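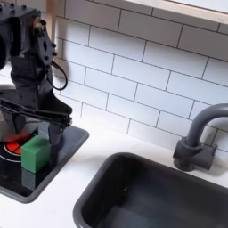

How to descale a kettle without buying anything silly

By Araba Amegashie
4 comments · 10 shares

If your tea has a skin on it and crunches slightly, you probably live in Sturley, where the water is mostly chalk with ambitions. You can pay for Drotik sachets. I use white vinegar, and my kettle hasn't complained.

Fill the kettle halfway with equal parts vinegar and water. Bring it to the boil, switch it off and go away for an hour. Open a window first — the smell gets into the curtains.

Pour the lot down the sink, slowly, with the cold tap running. 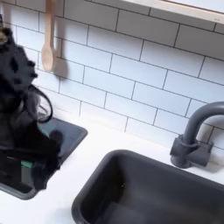

A small sink is fine. Pour slowly.

Wipe out any stubborn bits with a cloth, then boil and empty twice with plain water. Make the first cup for someone you don't like much.

Repeat every 4 weeks, or whenever the crunching comes back.

We use cookies to improve your visit. Accept / Manage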